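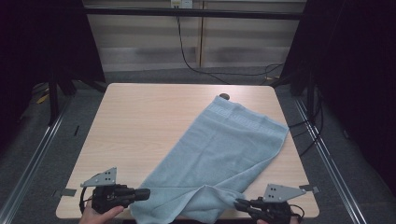
Slide 4. Folding, the part everyone came for and nobody will admit to. Start with the in-laws line, wait for the laugh, move on if there isn't one. A towel has one job before it gets folded, and that's lying flat. The blue one on the slide still has creases across the middle, and one near corner is already being pulled up. Point at the woven band toward the far end: that goes on the outside, or Sunil Kumarasinghe will write to you. He wrote to me.

Slide 5. Thirds or halves? Give the Tutden hotel number (1,503 towels a week, all in thirds) and let them feel bad. Mention my own linen closet, 22 inches wide, where halves simply don't fit. Skip the Biswas story if Ashraful is in the room.

Drink water. Next slide is fitted sheets.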